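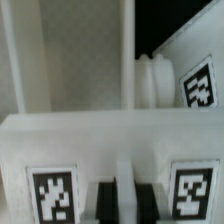 EQUIPMENT REVIEWS: ROBOTICS AND AUTOMATION

Sotarico Assembly Practice Set (Furnero)
Reviewed for the Haltosard School Robotics Club by Hanneke Peeters, Faculty Advisor

The Sotarico set is a collection of plain white plastic pieces intended for teaching students to program a robot arm to pick up, place, and fit parts together. The Robotics Club purchased one set at the start of the spring term and used it through May with its 16 members in grades ten through twelve. The following review is provided for departments considering a similar purchase.

Contents and preparation

The set consists of open boxes, lids, blocks, slabs, and flat boards. Square black-and-white markers allow a vision program to find each piece and estimate its position. The markers are supplied as printed sheets, and students are expected to cut them out and attach them. Our members completed this work in two meetings. Advisors should plan for the same, as the printed guide suggests a single session of 30 minutes and that was not enough.

The guide itself is clear on the subject of marker numbering and poor on the subject of marker placement. It does not state how far a marker should be kept from an edge. Several of ours were removed and applied again after the first trials.
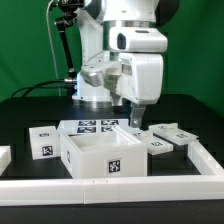
Sotarico pieces in use at the Bhat Laboratory, with the open box in the foreground and the marked board behind it.

Use in club meetings

Students worked in teams of four. Each team was asked to write a program that would locate a piece, close the gripper on it, and deliver it to a stated position. The flat board, with its two-by-two grid of markers, served as the common reference for all teams and was the most useful item in the set. A team that had a correct reading of the board could usually correct its other readings without assistance.

The lid exercise was considerably harder. The lid must be brought down level over the box, and a small error in angle leaves it sitting on the rim. Members were permitted as many attempts as they wished during practice. In the scored trial held at the end of the unit, 13 of the 16 members completed a placement that met the club's standard. The remaining members completed the block exercise and received full credit for the unit.

The pieces are light, and a careless approach by the gripper will push them out of position. Some members found this frustrating. The advisor considers it a fair test of a program, but younger students may do better with a thin rubber mat under the work. 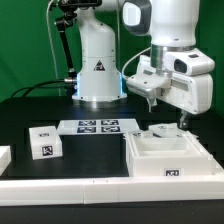
Compatibility

The set is not tied to any one arm. It does require a gripper that can close fully on a thin slab, and departments with older equipment should check this before ordering. We used one fixed camera beside the table and a second small camera at the wrist. The fixed view was sufficient for the block exercise. For the lid exercise, teams that used both views wrote shorter programs and needed fewer corrections.

Room lighting deserves attention. The pieces are pale enough that one can be difficult to tell from another by outline alone, and programs that relied on shape performed poorly. Programs that relied on the markers gave acceptable results in our laboratory with the overhead lights on.

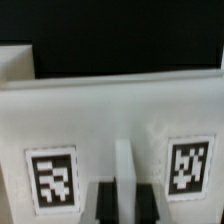
Durability has been satisfactory, with some reservations about finish. No piece has cracked or warped in our use, and the corners of the boxes remain sound. The matte surfaces do show handling, and a cloudy scuff such as the one on the panel between the two markers is now typical of our larger pieces. The paper markers are the weaker part of the set. Their cut borders look speckled and uneven at close range, and we would have preferred markers printed directly on the plastic. Replacement sheets may be ordered from Furnero separately. Ours arrived in good order, though the order form is difficult to find.

Storage

The set is delivered in a cardboard carton without dividers. The club has moved its pieces to a lidded bin with cloth between the layers. The carton should not be relied upon for a full school year.

Recommendation

The Sotarico set is recommended for high school clubs that already have a working arm and at least one camera. It is not recommended as a first purchase for a new program. Departments within the school may arrange to borrow the club's set by written request to the Faculty Advisor during the summer session.

Haltosard School Robotics Club, Bhat Laboratory | Contact the Faculty Advisor | © Haltosard School. All rights reserved. | Back to top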